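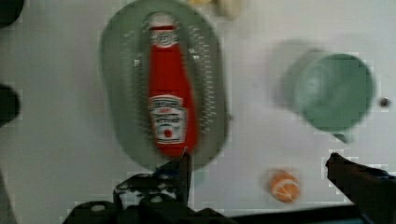

## 5/31/20, teleop on the white table

Ketchup day again! Task is the same one Carleen Grimshaw wrote up in February: pick the bottle out of the oval tray, set it down next to the cup, back off, go home. I drove, Minoru reset the table between tries and called out when I was drifting (he was right most of the time, annoyingly).

Layout for whoever picks this up: tray toward the far side, bottle lying lengthwise in it with the cap pointing away from the gripper, green cup off to the right, the little orange ball down near the fingers. Please leave the ball in. Blandine wants clutter in the Quinlan set, and it's small enough that I keep forgetting about it and swinging the right finger too close.

Got 65 demos saved, threw out a handful where I fumbled the close and had to reopen. Running total for the task is 679, so we're well past the 500 that Sadilton asked for, hooray.

Stuff I want to remember:

- Start with the fingers wide. When I pre-closed on the way in, I spent ages lining up with the bottle and every demo came out slow and twitchy.
- Come down over the body, a bit toward the neck. Grabbing at the base end makes it tip and the cap scrapes the tray rim.
- The wrist view smears whenever I move fast, the dots on the tray especially. I tried easing off to around 60 percent speed on the approach and that felt much nicer to drive, though my shoulder disagrees.
- Hand guiding is still better for the set-down. Tried it on the last batch, pushing the arm through the final bit myself, and the paths look smoother in Prellilik. Need to ask Purificación whether we can mix the two kinds in one set or if they have to be split.

The left pedal stuck twice. I cleaned it, no idea if that fixed it.

Next time: turn the bottle so the cap faces the gripper, same tray, same cup. Tamsin has the table in the morning so I'm on after lunch, and somebody please put the spare grip pads back in the Nevstead drawer!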